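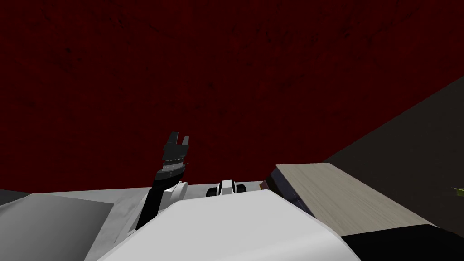

I've looked after supporter bookings for the Tirndale footy club for 7 seasons now, and I get the same questions every February, so I've put my answers in one spot. If you're new, welcome! Our colours are dark red and white, and the red is the deep one, close to the wall in the picture up top -- please don't turn up in orange, you'll cop it from the whole hill.

Do I need to be a member to sit on the hill?

Nope. Anyone with a gate ticket can sit there. Members get the covered seats near the scoreboard, but I've had a membership for years and I still end up on the grass.

How many people come to a home game?

We had 2,000 for the Brikasham match last year, and the pie queue went out past the toilets. Most weeks you'll find a park without any drama.

Can I bring my own chair?

Yes, as long as it's a low one. If the people behind you can't see, you'll be asked to move to the back fence.

Is there a bus to away games?

There is, for the 3 longest trips. It leaves from the clubrooms at 7 in the morning and it really does leave at 7 (I've missed it myself). Text Kenza Alaoui to get your name down, and pay her on the day.

Who do I talk to about the past players' lunch?

Lahcen Radwan has the list. If your dad or your uncle played for us and he isn't on it, tell Lahcen, he'd love to hear from you. Old team photos are very welcome too -- we'll scan them and give them straight back.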